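**Site visit write-up, group 4 (draft 2, refs still to add)**

Visit was 25 December 2024, at the Plondier demo shop. Two of us went, me and Savvas Manolakis. Iraklis Margaritis showed us round. Whole thing took 70 minutes incl. questions.

## What we went for

Our project is shelf picking, so we wanted to see a two-finger gripper near real shop shelves and not just on a bench. Also wanted numbers for the comparison table in section 3.

## What we saw

Short talk first, then the floor. Stock is kept on open shelves along the wall, jars at the top, bottles and boxes further down. Good mix for us becuase glass and card need very different grip force. Gripper has two metal fingers with dark tapered tips. We asked about swapping tips, Iraklis said they do it by hand and it is fiddly.
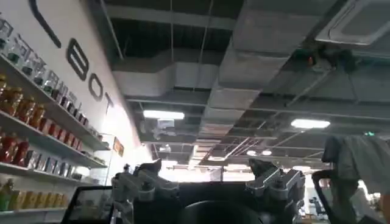
*Fig. 1. Wrist camera view, fingers open, shelving on the left.*

Lighting is a problem we hadn't put in our plan at all. Far end of the room is very bright, ceiling is dark, so exposure from the wrist is a compromise. Iraklis said they log every pick and had over 1,000 on file, 92 per cent good. Most of the misses were slips on bottles. We didn't get the raw log so treat that as his figure.

## Notes for our own rig

- Test the camera facing a window, not only a plain wall
- Savvas to redo the finger drawings, ours are too wide at the tip
- Ask Kokomen for a price on softer pads
- Add glass jars to teh test set (53 objects so far, no glass)

Second visit hopefully in February, if the Maglaya arm is set up by then.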